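Weekend Kitchen Assistant wanted, Heseck supper club, Saninska

Posted in July by the Heseck kitchen
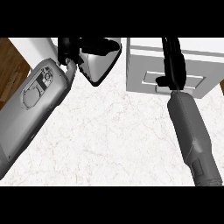 We are looking for a second pair of hands for our Friday and Saturday suppers. The job is mostly pastry, partly washing up, and now and then carrying a crate of leeks up a staircase designed by someone who had never met a leek. Heseck serves one sitting a night to more than 92 people if the garden benches are out, and everybody eats the same thing at the same time, or sulks. You would spend a good part of each shift rolling dough, so you should have strong feelings about work surfaces. Ours is white and marble-patterned with thin veins wandering off in all directions, some pinkish brown and some pale grey, and anyone who has lost a scrap of pale pastry against that sort of pattern will know why we ask for good eyesight or good glasses.

The work

You will start at two in the afternoon and finish when the floor is dry. On a kind night that is half past ten. Most of the afternoon goes on tart cases, flatbreads and whatever the menu has been changed to since you last looked at it. The menu is written on the back of a delivery note and taped to the fridge. If it has fallen off, ask before guessing; we once served a very good soup that was meant to be a sauce.

During service you will plate puddings. This takes about twenty minutes and feels like a week. After that there is washing up, which we share out fairly, meaning the head cook does the knives and everyone else does everything else. There is a machine for the plates. It has opinions about cutlery.

You would also be in charge of the Bolorier, our bread oven, on alternate weeks. It came with the building and the instructions did not. It runs hot at the back and cool at the front and you will learn to turn things. We will show you how to light it and we will stand well clear while you do it the first time.

Who would suit us

Someone who has worked in a kitchen before, though it needn't have been a grand one. School canteens count. So do church teas, which are harder than most restaurants. You should be able to lift a full stockpot, read our handwriting, and take being told the same thing twice by two different people who disagree.

A food hygiene certificate is useful. If you haven't got one we will pay for the course and give you the afternoon off to do it. The nearest classes are in Asadi and the bus is slow, so bring a book.

We don't mind how old you are provided you are over eighteen -- there is wine about -- and we don't mind tattoos, quiet people, or vegetarians. We do mind perfume near the butter.

What you get

Hourly pay above the legal minimum, the same rate for everyone who isn't the head cook. Tips are split evenly at the end of the night, in a jar that used to hold capers and still smells of it. Supper is at five, sitting down, and no one is allowed to talk about work until the plates are cleared. Paid holiday, two aprons, and as much stale bread as you can carry. We close for the whole of January, when there are no customers and the pipes need watching.

There is no parking. There is a shed for bicycles with a lock that works if you lift the door slightly.

How to apply

Send us a short letter saying where you have cooked and what you like eating. A CV is fine as well but we will read the letter first. Please don't tell us you are passionate. Tell us how you make a pie crust and what you do when it shrinks.

If we like the sound of you we'll ask you in for a paid trial shift on a Friday. Wear flat shoes. We answer everyone, usually within a fortnight, and later than that if the Bolorier is misbehaving.

Contact: the kitchen door, Heseck, Saninska, any day before noon | © Heseck Suppers | Back to top

This site uses cookies to remember your booking. By carrying on you agree to this. Accept | Manage settings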